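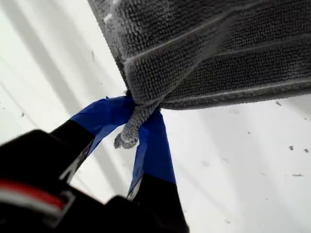

2 min read

Bare or taped fingertips for cloth: how do I compare them fairly?

Posted in Grippers and End Effectors
November 21, 2022
3 replies

tablecorner_dan

I'm trying to decide between two fingertip setups for handling towels and small cloths with a two-finger gripper. One is the bare black plastic finger as it came from Grarmont. The other is the same finger with blue tape wrapped over the upper part, right up to where it touches the fabric.

The taped version seems better on a thick charcoal microfiber towel. If I pinch it by a twisted corner I can lift the whole thing and hang it there. My worry is that a twisted corner is the easiest possible grip. It's a hard lump of fabric, and I think nearly any fingertip would hold it. I did 20 lifts with each setup in October and the scores were too close to tell me much.

The tape also wrinkles and folds at the edges, and I don't know if that is helping the grip or just adding noise. I run everything from a Teoh controller with the closing force left at the default. What should I change so the test actually separates the two?

Wumico_bench

Your suspicion about the corner is right. Stop using it as your only test. A bunched corner gives the fingers something to close around, so the friction of the surface matters less. Add at least two more grasps: a single layer pinched in the middle of an edge, and the edge of a cloth lying flat on the table. The flat one is where fingertips show their differences.

Order matters too. If you do all the bare lifts and then all the taped ones, the cloth changes on you. It gets creased and picks up lint. Alternate them, or shuffle a list before you start and stick to it.

For the tape, put a fresh wrap on at the start of each session and write down how many grasps it has done. Mine on the Plostero fingers was fine up to 36 grasps and then the edge began to lift. If you mix old and new tape in one set of results you are comparing tape age.

I would also lower the closing force until the bare finger starts dropping things. At the default both setups may be strong enough that they look the same. 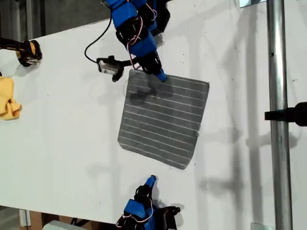
With a thin cloth on a smooth tabletop I press a fingertip down near the edge first, then drag it a short way and see if the cloth follows or the finger slides over it. It takes a few seconds per try and you don't need to lift anything. A striped cloth is handy for this, as you can see the lines bend when the fabric starts to bunch. Score it as moved, slipped or wrinkled. I found this told me more than 24 lifts did.

Keep the lights in the same place if a camera is doing the scoring. Arm shadows falling on gray fabric gave me bad edge detections for a week before I caught it.

foldandstack

just use silicone pads, tape is a waste of time. I switched and never went back

loose_hem

Silicone is good but it doesn't answer what was asked, and on my setup it grabbed two layers when I wanted one. If you end up sorting a pile of cloths, that is a bigger problem than a dropped towel. Add a row to your sheet for double picks.

I second the part about force. I ran 7 settings on the Teoh, lowest to highest, with the same cloth. The bare plastic and the tape only came apart at the lower ones. Above that I couldn't have told you which was which.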